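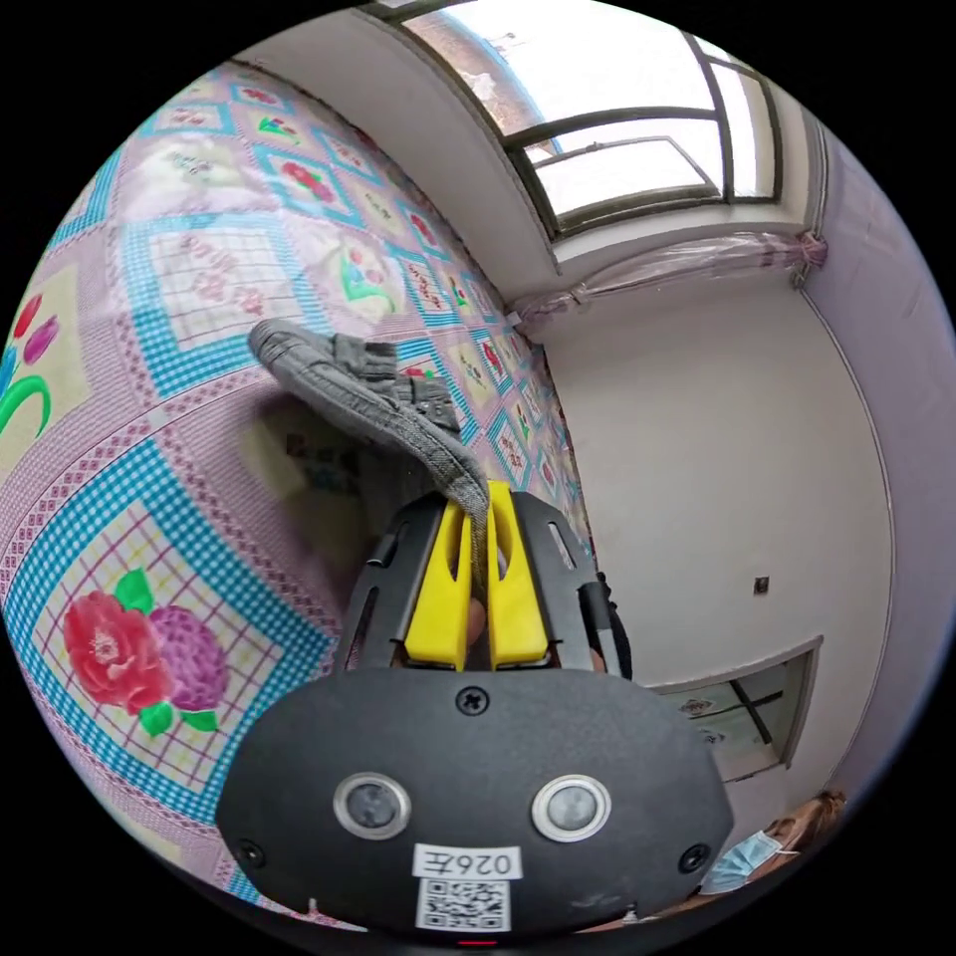 Posted by Macarena Barrientos, Household Studies Office, Wuyts Institute
Category: Calls for participants
Status: Open through October

Participants Wanted: Sorting and Folding Laundry at Home

The Household Studies Office is seeking adults to take part in a study of how clean laundry is sorted, folded and put away in private homes. The study is concerned with small knitted items, bedding and everyday clothing, and with the surfaces people use for the work. In an earlier survey of 418 households, the bed was named more often than any table or counter as the place where folding is done. The present study will look at that habit more closely.

What participation involves

Each participant will complete two sessions in his or her own bedroom. A session lasts one morning or one afternoon and is attended by a member of the study staff. Participants will be asked to bring one ordinary load of clean, dry laundry to the bed, sort it, fold it and put it away in the usual manner. No particular folding method is required. Socks may be rolled, folded flat or paired in any other way the household prefers.

The bed should be made before staff arrive. Participants should leave their usual bedspread or quilt in place, whether plain or patterned. Gray socks on a pink and turquoise floral spread present a different sorting task from gray socks on a gray blanket, and the study needs both. Please do not purchase new bedding or clothing for the sessions.

At the end of the second session, participants will complete a short written questionnaire on storage, shared laundry and the handling of unmatched items.

Who may apply

Applicants must be 18 years of age or older and must regularly fold laundry for at least one person, including themselves. They must live in Grultberg or Kumier and have a bedroom in which two people can stand comfortably beside the bed. Renters are eligible. Applicants who share a bedroom must provide the written consent of the other occupant.

Persons employed by a commercial laundry or by a manufacturer of laundry products are not eligible. Former participants in the Wornine linen closet survey may apply.

Scheduling and payment

Sessions are held on weekdays and on Saturday mornings. Participants will be paid after the second session is complete. Those who withdraw after the first session will receive half of the full payment. Staff travel to the home, and no travel costs are paid to participants.

Privacy

Sessions are recorded. Recordings are limited to the bed, the laundry and the storage furniture in use. Participants are asked to remove mail, medication and family photographs from these areas beforehand. Names and addresses are stored separately from all session material. A participant may request the removal of his or her material at any time before the study closes.

How to apply

Application forms are available from the front desk of the Institute or by mail. Please quote reference number 1246 and state the size of the bed, the number of people in the household and the days on which you are available. Incomplete forms will be returned.

Questions about eligibility should be directed to Ezequiel Magaña, Participant Coordinator, at extension 2000. Applicants will be notified of the decision in writing.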